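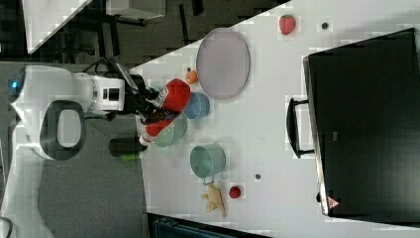
*A robot arm holds a red bottle over a table set with cups, a tray and toy fruit. Photo: Sternum Lab*

**Sternum Lab reports mixed results for Tremis grasping method, urges caution on success rates**

Jan 23, 2019 – The Sternum Lab today released results from a test of Tremis, a method for teaching robot arms to pick up household items on a crowded table. The headline number looks good. The lab would like readers to look past it.

Across 255 trials, Tremis failed to lift the target item 13 times. Once the team also counted trials in which the arm disturbed something else on the table, the number of failures rose to 48.

"A robot that gets the bottle and knocks over a mug has not cleared the table," said Parisa Zarei, who led the study. "Our field has been scoring that as a win for years, and we did it too in our first draft."

Sedar, the older method used for comparison, did worse on lifting but disturbed its surroundings about as often. Zarei's team does not see that as evidence that Tremis handles clutter any better. Both methods ran on the same arm, in one room, with a small set of objects. Toy fruit weighs next to nothing – real fruit bruises.

Only 2 table layouts were tested. The lab makes no claim about kitchens, warehouses or homes, and asks that coverage of the work not make one either.

The full trial logs, failures included, are available on request. A repeat of the test at Hegarty, using objects the Sternum team has not chosen, is planned for April.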